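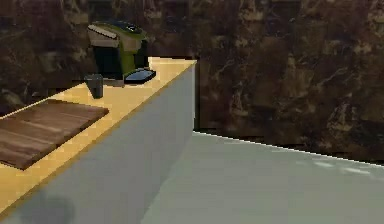
그림 1. 시연용 시뮬레이션 주방: 조리대 위의 도마, 컵, 커피 머신

# 공개 시연 진행 안내: 시뮬레이션 주방 과제 편

작성: Maricel Sarmiento, Liltero 교육운영팀
최종 개정: 2025년 5월 23일

본 문서는 Liltero 공개 행사에서 방문객을 대상으로 시뮬레이션 주방 과제를 시연하는 담당자를 위한 절차서이다. 시연 소프트웨어는 Drimico를 사용하며, 행사장은 Magbanua관 1층 시연실을 기준으로 한다. 9월 정기 공개 행사에도 동일한 절차를 적용한다.

## 1. 시연 개요

시연 과제는 컵을 집어 커피 머신의 받침대 위에 올려놓는 동작이다. 1회 시연은 설명을 포함하여 9분 이내로 진행하고, 한 조의 방문객은 네 명을 넘지 않도록 편성한다. 시연은 다음 순서를 따른다.

- 장면 소개
- 자동 실행 관람
- 방문객 원격 조작 체험
- 질의응답

## 2. 사전 준비

1. 시연용 컴퓨터와 대형 화면을 켜고 화면 복제 설정을 확인한다.
2. Drimico를 실행한 뒤 `주방_기본` 장면을 불러온다.
3. 시점을 ‘조리대 측면’으로 지정한다. 그림 1과 같이 도마가 가까운 쪽에, 커피 머신이 조리대 안쪽에 나타나야 한다.
4. 컵이 커피 머신 앞쪽에 따로 놓여 있는지 확인한다. 컵이 받침대 위에 있으면 이전 시연의 상태가 남은 것이므로 장면을 초기화한다.
5. 조작기를 연결하고 ‘입력 점검’ 메뉴에서 각 축의 반응을 확인한다.

벽면과 조리대의 재질은 실행할 때마다 달라지도록 설정할 수 있다. 공개 시연에서는 ‘재질 고정’을 선택하여 조별로 같은 화면을 제공한다.

## 3. 장면 소개

방문객이 착석하면 로봇을 불러오기 전의 장면을 먼저 보여 준다. 진행자는 과제의 대상인 컵과 목표 위치인 받침대를 차례로 가리키고, 도마는 이번 과제에서 사용하지 않는다는 점을 안내한다. 연두색 측면은 멀리서도 구별하기 쉬우므로 커피 머신의 위치를 설명할 때 활용한다.

## 4. 자동 실행

1. ‘로봇 불러오기’를 선택한다.
2. 제어 정책 목록에서 `Skurcombe`를 선택한다. 이 정책은 원격 조작 기록 2280건으로 학습한 것이다.
3. 실행 속도를 80%로 설정하고 ‘시작’을 누른다.
4. 컵이 받침대에 놓이고 로봇이 손을 뗀 뒤 화면에 ‘완료’가 표시될 때까지 기다린다.

컵이 넘어지거나 조리대 밖으로 떨어진 경우에는 ‘정지’를 누르고 장면을 초기화한 후 한 차례 다시 실행한다. 재실행에서도 완료되지 않으면 저장된 실행 기록을 재생하고, 재생 화면임을 방문객에게 알린다.

## 5. 방문객 조작 체험

제어 방식을 ‘원격 조작’으로 변경하고 조작기를 첫 번째 방문객에게 전달한다. 진행자는 다음 사항을 구두로 설명한다.

- 왼쪽 스틱은 수평 이동, 오른쪽 스틱은 높이와 회전을 담당한다.
- 집게는 뒷면 단추를 누르는 동안 닫힌다.
- 컵 위쪽에서 천천히 접근하고, 높이를 맞춘 다음 집게를 닫는다.

참가자가 바뀔 때마다 장면을 초기화한다. 조작 기록의 저장은 방문객이 동의서를 제출한 경우에 한하며, 그 외에는 ‘기록 안 함’ 상태를 유지한다.

## 6. 자주 발생하는 문제

**컵이 집게 사이에서 미끄러지는 경우**
‘물리 설정’에서 마찰값이 기본값인지 확인한다. 행사 중에는 값을 임의로 변경하지 않는다.

**화면 움직임이 끊기는 경우**
그림자 품질을 한 단계 낮춘다. 개선되지 않으면 대형 화면의 해상도를 조정한다.

**조작기가 응답하지 않는 경우**
연결선을 다시 꽂은 뒤 ‘입력 점검’을 실행한다.

## 7. 종료 및 정리

마지막 조의 질의응답이 끝나면 프로그램을 종료하고 조작기를 보관함에 반납한다. 운영 일지에는 조별 시작 시각, 재실행 여부 및 장비 이상 유무를 기재한다. 작성한 일지는 행사 당일 교육운영팀에 제출한다.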